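Forum > Storage and Furniture > Cabinets and wardrobes
Thread: Tall white cabinet, door sagging, is the Tveit hinge kit worth it?

pinlicker
I've had a tall two-door cabinet in the spare room for a couple of years. White doors, dark inside, two shelves. The right door has started dropping and the bottom corner scrapes when I close it. The store wants to sell me the Tveit hinge kit, which costs nearly as much as a used cabinet. Their page says it's "tested to 400 cycles." That's what, a few months of getting socks out? I don't buy it. Has anyone here put one on and still liked it a year later?

oakandgrumble
Skip the kit. Nine times out of ten a dropped door is a loose mounting plate. Open the door all the way, get a helper to hold it up, tighten the plate screws, then use the adjusting screw on the hinge arm. Ten minutes. I don't know why people go shopping before they pick up a screwdriver.

pinlicker
Did that Saturday. It held until Monday morning.

oakandgrumble
Then the screw holes are stripped. Toothpicks and wood glue, let it sit overnight.

Fument_fan
Toothpicks are a bodge and we all know it. Get proper inserts. Fument makes a pack of 10 and they bite fine in cheap board.

oakandgrumble
I've got toothpick repairs older than this forum. And every thread you're in ends with Fument.

Fument_fan
Because they work?

pinlicker
Before you two get going, let me say what I've got. No brand on it that I can find. The seller told me it was a Celtside, but sellers say a lot of things. The doors are covered in stickers, and I'd like to keep those, so please no "just order new doors." The cat and the cherries stay.

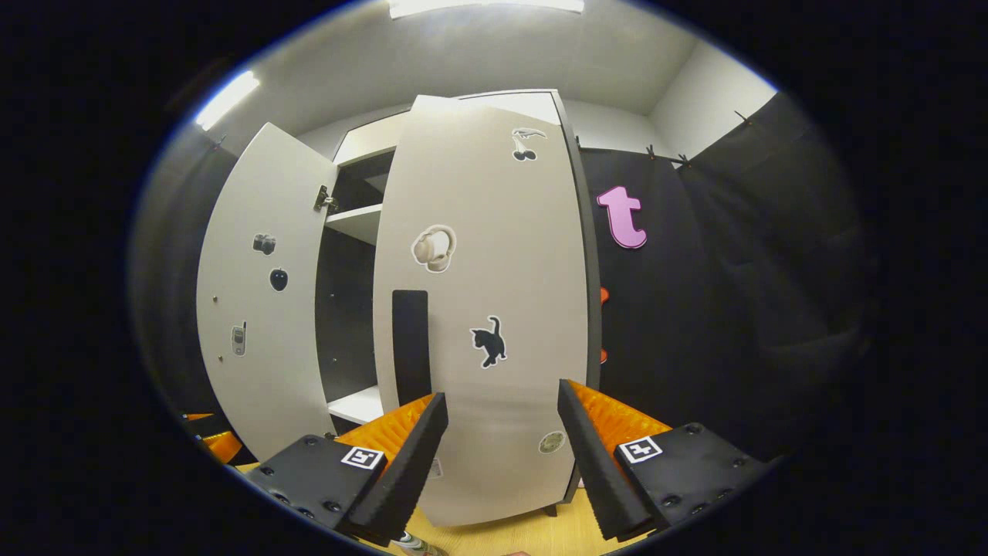
The shelves sit on pins, so they can move. I was wondering if dropping one would make any difference to the door.

drywall_dora
Moving a shelf won't do a thing for a sagging door unless the whole box is out of square. Put a level on top first. If the floor slopes toward the front, you can turn hinge screws until Christmas and it'll come right back. I shimmed the front feet on mine and never touched the hinges.

oakandgrumble
Fair, I should have asked about the floor. Measure corner to corner both ways across the front too. If the two numbers don't match, the box is leaning.

pinlicker
OK, I'll try it, but I'm doubtful. The left door hangs fine. Wouldn't a bad floor throw both of them off?

drywall_dora
Not always by the same amount. One side can take most of the twist.

shelfless
Am I the only one who thinks these things are just badly made? I paid $339 for a Rurnov, and the door went in the first winter. Customer service told me to "avoid opening the doors beyond their comfortable range." What is a door's comfortable range?

Fument_fan
Did you try inserts?

shelfless
I tried a refund.

pinlicker
Update. Level says the floor drops toward the window. Slid a folded piece of card under the front right foot and the scrape is gone, for now. The gap between the doors is still wider at the top than the bottom, so I'm not calling it fixed. The toothpicks are next if it drops again. Not buying the kit.

oakandgrumble
Card will squash. Use a plastic shim.

drywall_dora
Agree with him for once. And recheck the level with the shelves loaded, an empty cabinet sits differently.

pinlicker
Will do. Post 176 in this section about a sagging door, by the way, I went back and looked. Maybe a pinned topic?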